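Session 4: Tabletop exercises and why the map lies to you
Course handout, revised 2025-10-14

OK, picking up where we left off with the Cuddale scenario. I promised I'd write out the supply part properly, as I rushed it in class (sorry!) and half of you copied down the wrong number from the board.

You are the Blue brigade staff. You have 3000 troops on the west bank at Cuddale, one road bridge, and 60 trucks. Red holds the high ground at Flurkaritz. Everybody's first instinct is to push across the bridge on turn one, and I get it, I did the same thing the first time I played this. But look at the truck table before you move a single counter.

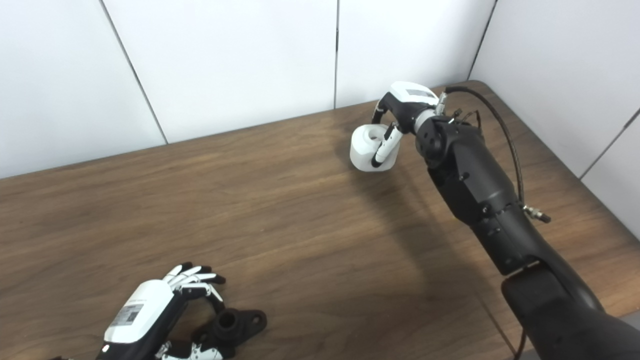

Each turn is 12 hours. A truck that crosses the bridge can't come back and reload until the following turn, so if you send all 60 over at once you've got nothing feeding the artillery overnight. Try splitting them and write down what you gave up. I'm grading the reasoning here, so a losing plan with good notes beats a lucky win with none.

A word on the Somogyi method, which some of you asked about after class. It's just a way of running the umpire's side: Red and Blue hand in written orders at the same moment, and the umpire has 10 minutes to work out what each side would really know. Slow, yes! But it stops people from reacting to counters they shouldn't be able to see.
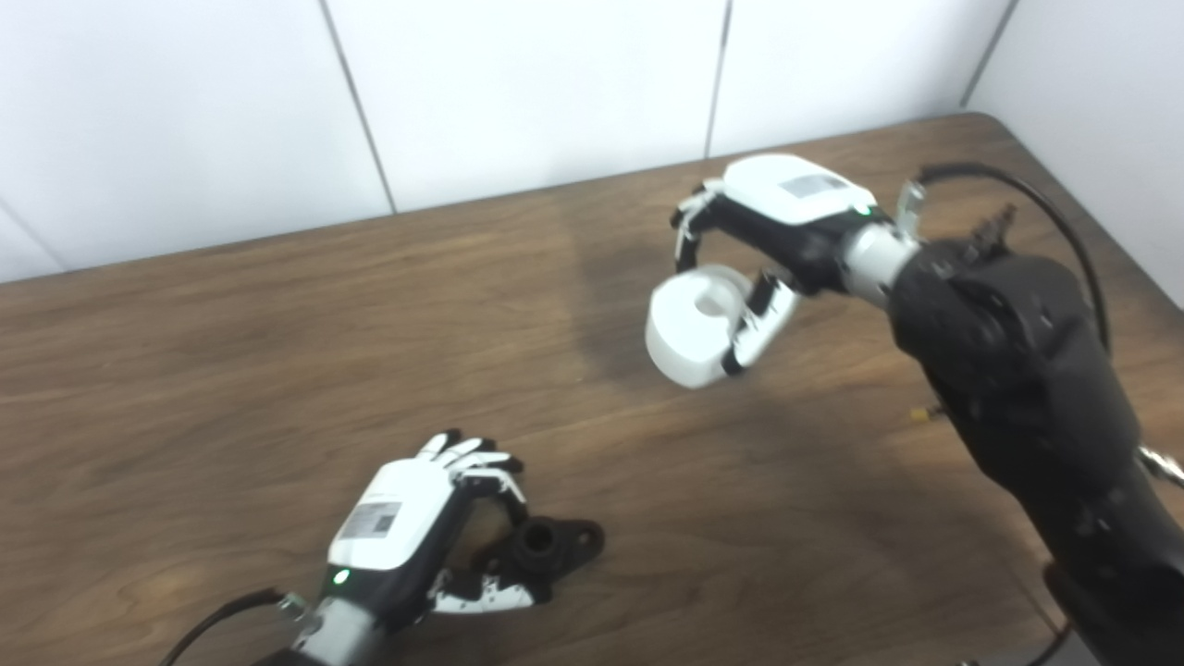 Back to the bridge. In the May run, Red jammed the radios on turn three and Blue's reserve sat still for a whole day of game time, waiting for an order that had already been sent. So please write your orders so a tired captain can act on them if the net goes down. State the intent first, then the task, then the timing.

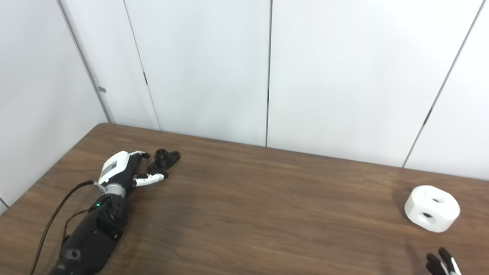
For next time, read the Stilloser packet (the first part only, skip the annexes) and bring one page on this: where would you put the reserve, and who is allowed to release it? Pencil is fine. Bring your own dice if you have them, we were short again.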